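The Fish Hour

Auður Fogh had been at Jeltgate long enough to have opinions about the kettle, the lift and the heating, and she passed all of them on to Virgil Dumitrescu on his first morning, walking backwards down the corridor so that she could watch his face while she talked. He was a big, careful man who had driven a crane at the docks until his knees gave out, and he held his cap in both hands the way people do when they visit a hospital.

"It's a bit like the crane," she told him, "only smaller, and it won't kill anyone, and you'll be cross with it by lunch. Everyone is! Don't take it to heart."

The job, as she explained it, was to show the arm how a thing was done. You sat at the table with a pair of handles that the arm copied, and you did the thing, and then you put everything back and did it again. Upstairs, young Teodor Căpraru took what you had done and fed it to the machine overnight, and in the morning the machine had a go by itself, and generally made a mess, and you did some more. This month it was fish. Little toy ones, to be lifted out of a blue tub with a net and put into a bowl. Somebody at Cleritex wanted it, and Cleritex paid on time.

"Fish," said Virgil.

"They wanted 3,000 goes by spring," said Auður. "We have almost 200." 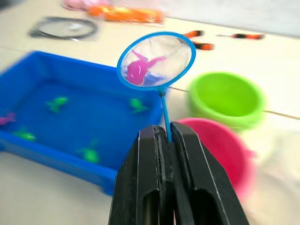
He was dreadful at first, and he knew it. On the crane he had felt the load through the seat of his trousers, and now there was nothing to feel, only the handles, light as teaspoons, and the arm across the table doing what he did a breath after he did it. He came down too hard. He chased a fish into a corner and shoved it round the walls like a man sweeping a yard. Once he got one up over the rim and was so pleased that he opened his hand, and of course the gripper opened its hand too, and down went net, fish and all.

"Keep that one," Auður called from her desk, not looking up. "Teodor likes the bad ones as well. Mark it as a bad one and go again."

So he marked it and went again. She brought him tea, and told him about Bjartur Arnardóttir, who had taught the same arm to fold tea towels and had gone home at night folding things in his sleep, according to his wife, who had woken up more than once with the corner of the duvet laid neatly over her nose.
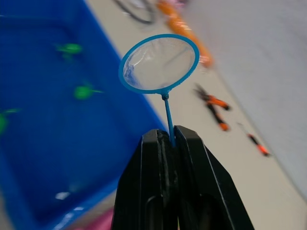
Patience was something Virgil had plenty of, as it happened. His daughter used to say he could outwait a bus strike. By the second week he had stopped fighting the handles and begun to talk to them under his breath, as he had once talked to the hook on windy days, easy now, easy, over a bit. He learned to bring the net up tall and straight beside the tub, the gripper shut tight on the thin blue handle, and to hold it there for a moment while he chose his green fish, before he tipped it over and went in. Auður noticed that moment. She had never paused there herself, and she had done half of the early goes.

"What are you doing, when you stop?" she asked him.

He thought about it properly, because he was that sort of man. "Looking," he said. "You look before you swing. My old foreman, Shafiq Debnath, would have had me off the site if I didn't."

She wrote this down on the back of a Wongsuwan parts catalogue, and afterwards she couldn't have told you why, except that it seemed a shame to let it go by.

By go 132 of his own he could talk about the football at the same time.

Then came the morning when the machine was to try it alone on everything Virgil had shown it. Teodor came downstairs with his laptop under his arm and his jumper on inside out, and the handles were unplugged and laid on the windowsill, and Virgil was given the good chair. He didn't want the good chair. He stood behind it with his cap in his hands. 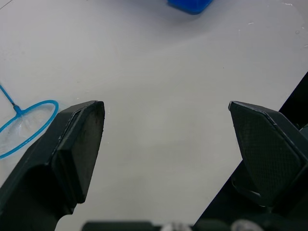

"Does it know we're here?" he asked.

"No," said Teodor kindly. "It only knows what you showed it."

That made Virgil more nervous, if anything. He remembered teaching his daughter to ride a bicycle outside the flats in Drultmont, running along behind with one hand on the saddle, and how the running had been nothing at all compared with the letting go. He started to tell Auður this, and got as far as the saddle, when Teodor pressed the key.

The arm gave its small hum. It took its time going over for the net, and closed on the handle, and opened, and closed again a little lower down, as Virgil always did when he wasn't happy with his grip. Auður put her hand over her mouth. Up came the net, tall and straight beside the tub.

And there it stopped.

"It's stuck," said Teodor, and leaned towards the keyboard.

"Leave it, love," said Auður. "Give it a second. It's looking."

Virgil said nothing. He had leaned a little to the left, without meaning to, towards the fish he would have picked.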